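Storage and lighting in a small workroom
Project report, second year, Interior and Workspace Studies

1. Why we chose this room

Our group had to select one room in daily use and make a proposal to improve it. We chose the workroom at the Gresberg building, where small parts are sorted and put together at a table. The people who work there call it Custard, and we use this name in the report too. We do not know where the name comes from. It was already on the key when we received it.

The budget for the proposal was 400 euros. We were not allowed to change the walls, the ceiling or the electric wiring.

2. The room as we found it

Custard has white walls with a band of red-brown brick. The ceiling is white, with recessed panels and long beams. The light comes from fluorescent lamps, and there is an opening in one wall to the next room, which has its own lamp.
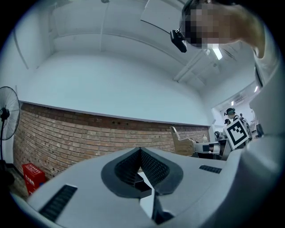 The brick was the first thing we discussed in the group. Two of us wanted to paint it white, so that the room becomes lighter. The others thought it gives the room some warmth. Painting was against the rules of the assignment in any case, so we left it and looked at the lamps and the table.

3. Light on the work

Most of the work is done with the head bent over the table. When the lamp is on the ceiling behind the worker, the shadow of the head can fall on the hands. Shiny metal parts give a second problem, as they reflect the room and the edges are more difficult to see.
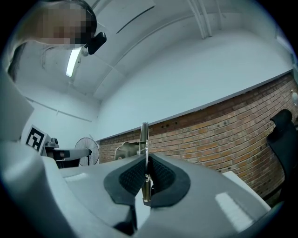 Fig. 2. Thin, flat metal part held upright, with reflections of the room.

We tried a desk lamp at three places on the table. The best place was on the left side, low, with the shade turned to the wall. We repeated this with a matt grey mat under the parts, and the workers preferred it with the mat. The lamp we propose is the Esden with a clamp foot, because it takes no place on the table.

4. Storage

The small parts were kept in mixed boxes. We propose 15 open trays from Van Loon, 40 cm deep, on a shelf next to the table. Flat parts should have their own trays, so that they do not lie under the heavier ones. We made labels in large letters, but we did not yet test them.

5. What is still open

We measured the light only in February, in the afternoon. In summer the result may be different. The height of the shelf must also be checked again, as the tallest and the shortest person in our group did not agree about it.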